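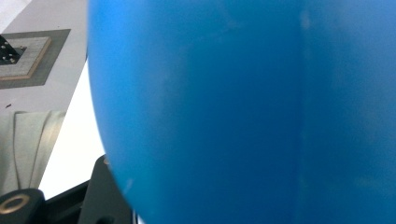

Fig. 1. Superficie azul curva, muy de cerca, sobre fondo blanco.

Apuntes de la sesión 10 – Color y forma en objetos cotidianos
Taller Ument, agosto de 2025

Empiezo por el azul porque es lo que más me gusta de este tema (ya me iréis conociendo). Cuando decimos «es azul» nos quedamos tan anchos, pero mirad la figura 1 con calma: junto al borde izquierdo el tono es más intenso, hacia el centro se apaga un poco y arriba a la derecha se va aclarando hasta parecer casi lavado. ¡Y seguimos llamándolo azul! En la carta Wasten que usamos en clase yo lo buscaría por la zona del 184, aunque admito discusión.

Fijaos también en la línea vertical, muy tenue, que parte la superficie en dos. Puede ser una costura o un pliegue, y para el ejercicio me da igual: lo que quiero es que la dibujéis solo con un cambio de valor, sin trazo. Cuesta más de lo que parece – yo estropeé bastante papel antes de cogerle el truco.

El brillo es ancho y difuso, propio de un acabado entre mate y satinado. Si lo pintáis con un borde duro os saldrá una bola de billar, y luego vienen los disgustos.

Para la próxima sesión:
Leed el capítulo 43 del manual Kapoor, el de los bordes suaves.
Buscad en casa un objeto redondeado de un solo color y ponedlo sobre algo blanco.
Haced tres estudios pequeños, sin línea de contorno.
Traed el papel Mullham, referencia 1109, que el otro se arruga con nada.

La entrega final es en noviembre, pero id guardando las pruebas, también las feas.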